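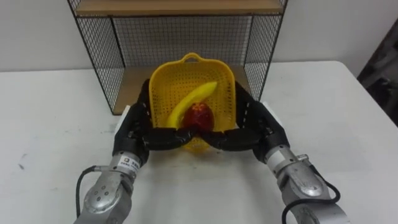

## Week 2: Small Storage, or Where Does the Fruit Go?

Hi all! I promised you typed notes because my whiteboard writing is terrible, so these cover everything up to the break. Lionel Marchal, my co-teacher, takes over for lighting.

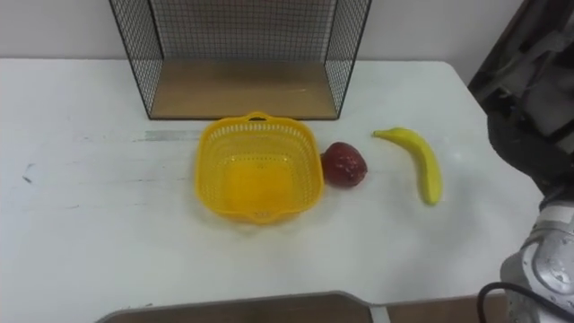
Open storage is my favorite topic (you'll hear this a lot!). A basket with holes lets air get to the fruit, and you can see when something's going soft. The yellow one has a little loop handle at the back, and it stands right in front of the mesh unit, so getting it onto the wood base is a very short trip. Measure your baskets *before* you buy a shelf, handle included. I didn't, and my first one stuck out for years. 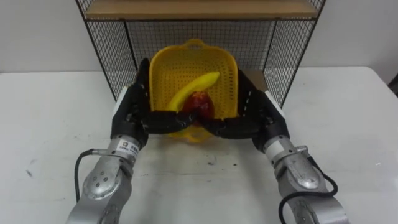 Same goes for height. Leave enough room above the basket to get your hand in and grab a banana without taking the whole thing down. And please put the heavy stuff on the bottom!

**For next time**

- Sketch one shelf at home, with measurements
- Write down what lives on it now
- Read Coralie Pryor's handout on small kitchens, first half only
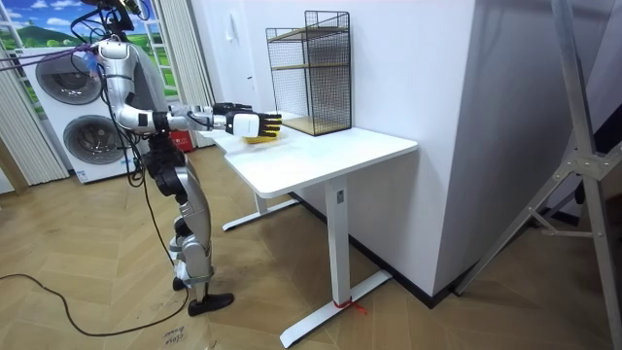
*Mesh shelf with two light wood levels, at the back of a white desk.*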